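The arm that stopped 172 times

Posted 21 January 2026

I lost most of this week to a cable, so I am writing it down while I still remember the order of things.

The setup has two arms sharing one table. The job is simple: pick up printed parts, put them together, start over. It had been running fine since September. Then the second arm began dropping into a protective stop in the middle of a reach, always with the same message about unexpected force at the wrist. There was nothing near the wrist to hit.

I pulled the log and found 172 stops over 4 days. Orlando Huanca thought the payload setting was wrong, which was a fair guess. We had changed the gripper fingers and nobody had updated the weight. I fixed that and the stops kept coming.

What bothered me more was the restart. After a stop, our script cleared the fault and carried on by itself. I wrote that script. It was meant for overnight runs, and it meant that an arm reporting a collision would start moving again with no person looking at it. Tomomi Fujimoto had her hand over the table when it did that on the second day. She wasn't hurt — she pulled back in time — but that was luck.
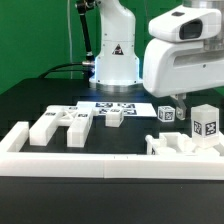
The automatic restart is gone now. A stop stays a stop until someone walks over, looks and presses the button.

The force error was a cable tied too tight near the elbow. Past 118 degrees it pulled on the joint, and the controller read that as contact. I cut 2 zip ties, left more slack and ran the same reach all afternoon without a stop.

I still need to put the payload change on our checklist, and Orlando wants the speed limit lowered whenever the parts are being reset by hand. I'll do both before the next long run.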